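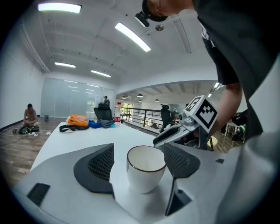

White cup with a brown rim, on a white table.

The spider that pretends to be an ant

I want to write a little about an animal which I met in May and could not stop thinking about all summer. I was visiting my friend Yufang Tian in Fleststead, and behind her house there is an old brick wall with ivy. I like to sit near it in the morning. On the wall there were many black ants, going up and down in a line, and one of them was walking beside the line and not in it.

I looked for a long time before I understood. It had a narrow waist and shiny black skin, and it held its two front legs up in the air and moved them like antennae. But when I brought my finger near, it turned round to look at me, and ants do not do this. It had two very big eyes in the front of its face. Then it jumped and was hanging from a thread. So it was a jumping spider!

Many kinds of spider copy ants, and the best known group is called Myrmarachne. A spider has eight legs and an ant has six, so the spider lifts one pair and walks on the others. A spider's body has two main parts and an ant's has three, so in these species the front part is pinched in the middle and looks like two. Even the way of walking is copied. They do not go straight like other jumping spiders, they go in small curves, as an ant does when it follows a smell.

I first thought the spider does this to come near the ants and eat them. Some spiders do that, but for most of the jumping ones it is more for protection. Ants bite, they taste bad and they have many sisters, so birds and wasps often leave them alone. The spider wants the same respect. It usually keeps away from the ants themselves, because they can attack it.

The males have a problem. In Myrmarachne the adult male has very long jaws which stick out in front, and with these he does not look so much like an ant any more. Scientists have suggested he looks like an ant carrying something in its mouth. I find this very funny, but also a good solution.

My neighbour Shaohua Zheng asked me how I can be sure about the name of mine. I am not sure. I made a drawing of it in my notebook and showed it to Kirstin Ogilvie, who knows much more about spiders than me, and she said that from a drawing she could only agree that it was an ant mimic. There is more than one kind in Britain, and to separate them you need a good lens and a patient spider.

I went back to the wall on the next two mornings and found only ants. Yufang has promised to leave the ivy as it is until next spring.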